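Lilora Handle Box, small

I've been selling storage boxes out of my shop for a while now, and this is the one I keep taking home. The Lilora is a little rectangular box with a see-through-ish white base, a mustard lid and a black loop handle that comes up out of a round well in the top. I have 7 of them at the moment (don't judge me!) and they hold sewing stuff, batteries, birthday candles and a whole lot of loose screws.

What I like most is the handle. It's big enough to hook a finger through, so I can grab a box off a high shelf with one hand and still have my coffee in the other. The lid clips on with a small yellow tab at the front edge, and I find it easiest to press that down with my thumb until I feel it catch.

I've tried the Pludberg boxes too, and they're fine – a bit deeper, no handle – but I always end up digging around in them. With the frosted base on this one I can kind of tell what's inside without opening it, although small things do blur together, so I still stick a label on mine.

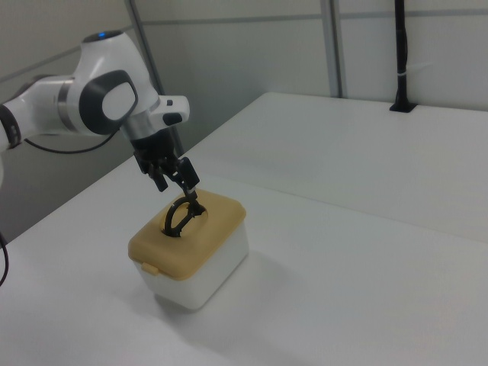
I wash mine by hand in warm soapy water and let the lid dry upside down, so nothing sits in the well. Please don't put it in the dishwasher, I warped one that way in March.

Item number 3490. Sold one at a time or in a set of 2. You have 30 days to send it back if it doesn't suit you, and shipping boxes can be reused for the return.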